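Search this list Search Advanced

Subject: Re: [coldwalkers] What do you pack for the shoulder season?

Hubert Marciniak wrote:

> I'm doing the Plirnov loop at the end of September, two nights, and I
> can't decide on layers. Last year I carried a fleece, a rain shell AND
> a big parka and wore the parka for maybe an hour. But the top camp is
> at 2,900 feet and I remember being miserable there at breakfast.
> What would you leave at home? Also is the spring at Rutkowska still
> running or do I need to haul water from the bottom?

Hi Hubert, and hi all,

Leave the parka! I lugged one around that loop for years and mostly used it as a pillow. For September I'd go with a thin wool shirt, the rain shell, and one quilted layer that packs small. The wind is what gets you at the top camp, way more than the actual temperature, so if your shell is decent you're most of the way there. Put it on over everything before you start the stove and breakfast is a lot nicer.

I'd skip the fleece too, though I know half this list will yell at me. Mine takes up more room than my tent. I keep it for the car ride home, along with clean socks and a bag of pretzels.
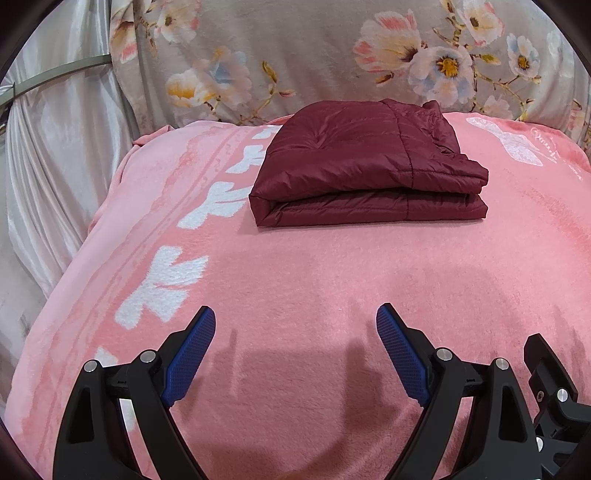

Page last changed: Monday, 9:14 pm

One thing I do differently now – I fold my quilted stuff flat and lay it along the back of the pack instead of cramming it into a stuff sack. It fills that dead space behind the food bag and the pack sits better on my shoulders. At home it all lives unsquashed on a shelf, and I think it stays puffier that way, but I've never tested it or anything.

As for the spring, I was up at Rutkowska in late August and it was running, but just a trickle. It took me forever to fill a bottle (I ate a whole sandwich waiting). I'd carry 2 liters up from the Hamosa parking lot and treat the spring as a bonus. If you take the side trail to the lookout, the one marked 3,936 on the old map, there's no water past the junction at all.

Oh, and the gate at Hamosa gets locked at dusk now, so park outside it if you might be late coming down. There's room for four or five cars if people park nicely, and they don't always.

Does anybody know if the footbridge below the second camp got fixed? It had a board missing when I crossed and I didn't love it with a full pack.

Have fun up there, and please post how it went!

Mamevis Walking List | Contact the list owner | Copyright Mamevis | Back to top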